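Steaming bao in a small electric steamer — lid, plate and soggy bottoms

Forum > Kitchen Gadgets > Steamers and Rice Cookers
Thread started by pudding_lane

pudding_lane wrote:
Right, I need opinions. I've been doing shop-bought bao in a little electric steamer, the cream sort with a metal rim and a metal tray with holes in it. I get four in at a time, one at the back, one at the front and one either side. The tops come out lovely. The bottoms are another matter! They stick to the holes and when I lift them I leave half the skin behind. I don't use paper because I thought the whole point of a tray with holes was that you didn't have to.

Lid goes flat on the table on the left, plate goes on the right, and I try to be quick about it. Any tips?
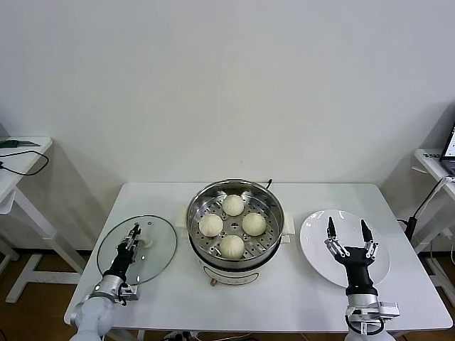 Coleck, August
I've gone back to four after trying to squash five in, which was a mistake. The fifth one welded itself to its neighbour and I ended up with a sort of bao figure of eight. Still tasted fine, mind you.

dumpling_dad66 wrote:
Paper. Always paper. Cut little squares, one under each, job done. I know people say it blocks the steam but a square the size of the bun blocks next to nothing.

Also, are you taking them out the second the timer goes? Turn it off, tip the lid a crack, and leave them 3 minutes. If you whip the lid off straight away the tops collapse and go like an old man's elbow.

marmalade_hat wrote:
Disagree on the paper, sorry dad66. I've had the same steamer for years and all I do is wipe the tray with a bit of oil on kitchen roll. Paper goes soggy and then you're picking paper off the bun, and I'd much sooner pick bun off the tray.

Agree about the resting though. That made more difference for me than anything else on this forum (and I have read a LOT of this forum, I'm at 592 posts, send help).

pudding_lane wrote:
Ooh, a row already. OK so I'd been pulling them straight out, guilty. What about the order? I've been taking them off one at a time and putting them on a big round plate, and I try to leave room between them so they don't stick to each other.

I've also got a terrible habit of using the glass lid as a second plate. It's sitting there, it's round, it's within reach... 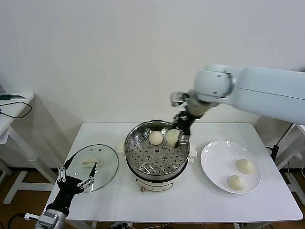

Re: the lid as a plate

dumpling_dad66 wrote:
Please don't! The inside of that lid is dripping when it comes off, and if you've laid it the wrong way up you're putting your bun in a puddle. Even the right way up it's glass and it's slippery. I lost a whole pork one to the floor that way.

ivy_and_oats wrote:
I do it all the time and I'm still here. Lid flat, knob wherever it wants to go, wrinkly flat one on top for the cook. The nice ones with the twisty tops go on the plate for everybody else. I thought that was just how it was done?

marmalade_hat wrote:
Cook's perks, quite right. But put a tea towel down first, those lids wander.

My one rule for the plate is that it wants to be a wide one. We've got a Welitz dinner plate with a proper rim and four sit on it without touching. On a side plate they lean on each other and tear.

kettle_on_powell_road wrote:
Can I ask a slightly different thing? I've only got a big stainless steel pot, no electric steamer. Can I do bao in that with one of those fold-out baskets, or am I wasting my time? I don't want to buy another gadget, my cupboard under the stairs is already full of Ivix boxes from the last time I got excited.

dumpling_dad66 wrote:
Course you can. Couple of inches of water, basket well clear of it, tea towel round the lid to catch the drips. The pain with a deep pot is getting them out. You're reaching down over the rim and that metal is hot all the way round, so use long tongs and go in from straight above.

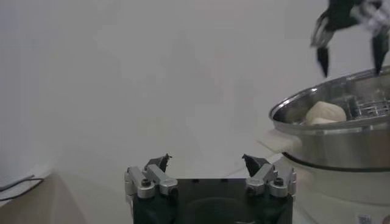

Going in over the rim of the steel pot.

kettle_on_powell_road wrote:
Thank you, that's really helpful. Would you do the paper squares in a basket? The petals on mine have big gaps.

dumpling_dad66 wrote:
Yes!! Paper!!

marmalade_hat wrote:
Cabbage leaf. I said oil for the tray but for a basket I'd go cabbage leaf every time.

pudding_lane wrote:
Update from me. Did a batch with paper under two and oil under the other two, and waited the 3 minutes. The paper ones lifted clean. The oiled ones were nearly as good, one tiny tear. So I'm going with paper for visitors and oil when it's just me. I did still put one on the lid, though I put a tea towel under it this time.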